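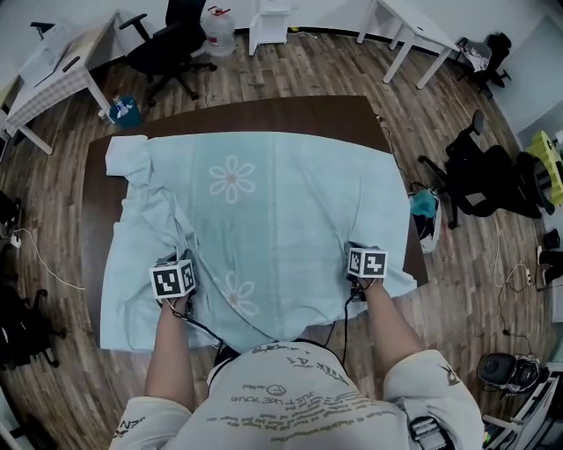

Care Labels Should State a Number

Opinion, Textiles and Household Goods
By Tassanee Thammasiri

The care label on a cotton sheet or tablecloth gives a maximum wash temperature, a drying instruction, an ironing limit and a note on bleach. It does not give the one value a buyer needs before cutting, hemming or fitting the piece: how much it will shrink. My position is that residual shrinkage should be printed on every woven household textile sold by size, as a percentage, for both length and width.

The value already exists. Any mill that ships to a large retailer measures dimensional change as part of routine acceptance. A specimen is marked, washed under a set program, dried by a set method and measured again. The result goes into a test report, the report goes into a folder, and the folder stays with the buyer for the retailer. The household buyer gets the words "may shrink slightly."

"Slightly" has no agreed meaning. On a cloth 90 inches long, three percent is 2.7 inches. If the table is 72 inches long, the drop at each end goes from 9 inches to 7.65. Most people will tolerate that. On a fitted sheet over a deep mattress, the same three percent is the difference between a corner that holds and a corner that lifts every night. The word on the label is identical in both cases.

I spent nine years in receiving inspection at Gallagher, which supplied table and bed linen to small hotels. We bought from four mills and kept our own wash records, because the hotels sent things back. In one year we logged 1,071 returned pieces. Of these, 496 were returned for size after laundering, and 139 of that group had been within the purchase specification on the day they left us. Those 139 had no defect. They were sold to customers who had not been told what the specification allowed.

The usual objection is that home laundering varies too much for a printed value to be useful. Boonmee Kongkaew, who ran the wash lab at Culivholm when I trained there, held this view and argued it well. A hot tumble dry and a line dry can give very different results on the same cloth. He is right about the variation. I disagree about what follows from it. Fuel economy figures are measured on a fixed cycle that few drivers reproduce, and they still let a buyer compare two cars. A shrinkage value measured at the temperature on the label, with the drying method on the label, would let a buyer compare two tablecloths. It would also put some pressure on the label itself. A mill that prints a hot wash symbol would have to print the shrinkage that goes with it.

A second objection concerns cost. Printing two more characters per direction on a label that is being printed anyway costs very little. Testing costs more, but the mills that would be most affected already test. For smaller weavers the burden is real, and I would exempt anyone below a modest yearly output or let them declare a range. Kittipong Luangrath, a weaver who sells under the Trillow name, has stapled a handwritten range to his table runners since last May. He washes one piece from each warp and measures it with a steel tape. His range is wide, and I would still take it over an adverb.

A third objection, which I hear mostly from retailers, is that the public will read "4%" as a fault and buy the piece marked "1%." Some will. Preshrunk cloth costs more to finish, and the price difference would finally have a visible cause. At present the 1% mill pays for compressive finishing and receives no credit for it on the shelf.

Two details need care in any rule. First, warp and weft must be stated separately. Plain-woven cotton generally shrinks more in the warp, and a single averaged value would hide this. A square cloth that becomes a rectangle is a common complaint, and an average cannot predict it. Second, the number of wash cycles must be fixed. One cycle is too few for loosely woven cotton, which can keep moving through the third wash. I would use five. Menon, the last lab I worked with, reported after one cycle by default and charged extra for five, so many of the folders I mentioned contain the more flattering value.

Until a rule exists, buyers can ask for the report. Large sellers will sometimes send it. Otherwise, buy long, wash the piece before hemming, dry it the way it will always be dried, and measure it flat without pulling, at the center and near both selvages.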